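About Jernard
Home | About us | Open day | Work | Contact

Who we are

Jernard writes and tests motion software for robot arms that handle household objects. Our office is in Prirnby, on the upper floor of a former seed merchant's, with the entrance on the yard side. The company was set up by Custódio Calado and Custódio Bragança, who had worked together on warehouse picking systems and wanted a harder set of objects. They share a first name and, for a time, shared a mailbox. Please use the surname when you write in.

Custódio Calado is responsible for planning and control. Custódio Bragança is responsible for the simulated rooms, the object library and the test records. Both take part in the open day.

What we do

Most of our customers build or fit arms and need to know how a given arm will behave in a room it was not designed for. A kitchen is a good test of this. Surfaces are at different heights, doors swing into the space the elbow wants to use, and the objects are smooth, curved and unevenly weighted.

The work is done in simulation first. Our software, Nondolis, loads a room, an arm and a set of objects, and then runs a task from start to finish while recording joint positions, contact forces and gripper opening. A run can be stopped at any step, altered and started again from that step. The archive at Prirnby holds 2189 recorded runs, each stored with the room file and the controller version used to make it. Customers receive the records for their own arm in full, including the failures.

We do not make arms, and we do not sell them. We have no commission arrangement with anyone who does.

The open day

Jernard opens its doors once a year, in December. The day began as a meeting for customers and is now open to anyone who registers. Places are limited to 200, which is the number the fire certificate allows across the whole floor. School and college groups should register through one named adult.

Demonstrations are held in the Sepúlveda room, the larger of our test rooms, where the simulator output is shown on the long wall. The operator sits at the side with the log open on a second screen, so that visitors can compare the motion with the numbers. The programme is built on one family of tasks, the handling of bowls, in a single simulated kitchen.
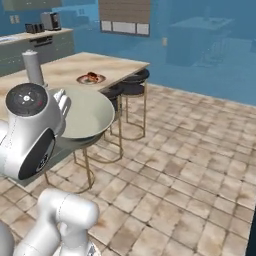 Reach is the subject of the opening session. An arm's data sheet gives a maximum distance from the base, but this says little about where the gripper can be held level, or at what angle it can approach. Custódio Calado uses the kitchen island to explain the point. A wide, shallow bowl, with the gripper's fingers against its rim, takes up a good deal of room just above the near edge of the marble, and the bar stool below it has to be counted as an obstacle like any other. The planner must keep clear of both the stool and the island while it works out what the elbow is to do. Visitors may ask for the target to be moved, and the operator will run the plan again with the new value.

Collision margins are covered in the same session. Nondolis applies a separate margin to the arm, the gripper and the held object. Setting all of them to the same value is a common mistake — it makes narrow spaces look unreachable and hides the real limit, which is usually at the wrist.

The next session deals with cupboards and shelves. The planner has to treat an open door as part of the room, and the available path depends on how far the door has been opened. We show the same shelf approach with a high elbow and with a low elbow. The joint record for each is put up afterwards, and the difference in peak torque at the shoulder can be read directly from the plot. 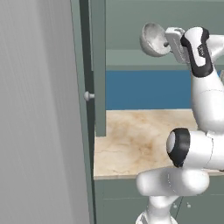
Can a task planned in Nondolis be sent straight to a real arm?

The plan can be exported in the arm's own format, but we ask customers to run it at reduced speed first and to send us the log. Friction at the gripper pads is the value most likely to need correction. Once it has been measured on the real hardware, the corrected figure goes back into the simulation and the plan is made again.

After the break, Custódio Bragança takes the session on grasps and objects. Each item in our library has a shape used for display and a simpler shape used for contact. If the contact shape is too coarse, a thin rim behaves as though it were a solid block and the grasp looks more secure than it is. If it is too fine, the solver slows down and the run stops being useful for planning. The compromise is set object by object, and the notes explaining each choice are kept with the file. They are long in places. Visitors are welcome to read them.

Other items are left on the work surface during these runs, including plates with food on them. They test whether the planner will carry a held object past something it should not touch.

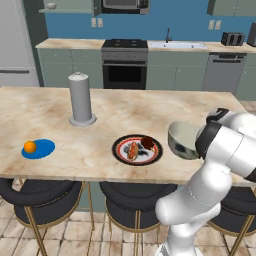

Metal mixing bowl held in the gripper just above the island worktop, simulated kitchen.

The last part of the day is given to visitors' own problems. Groups of up to 4 people can book a desk with an engineer and bring an arm description file. Please send the file before you come, as conversion is sometimes slow. We load it into the same kitchen and try a basic reach and grasp. Results are given to you to take away, and the file is deleted from our system at the end of the session unless you ask us to keep it.

Practical details

Doors open at 9.30 and the first demonstration begins at 10. There are 2 parking spaces in the yard, both kept for visitors with limited mobility. The lift reaches the upper floor and the Sepúlveda room has step-free access. Tea and sandwiches are provided. Photography of the screens is allowed except during customer desk sessions.

Registration opens on the contact page. For technical questions about arm description files, write to the Nondolis desk and state the arm model, the number of joints and the type of gripper fitted.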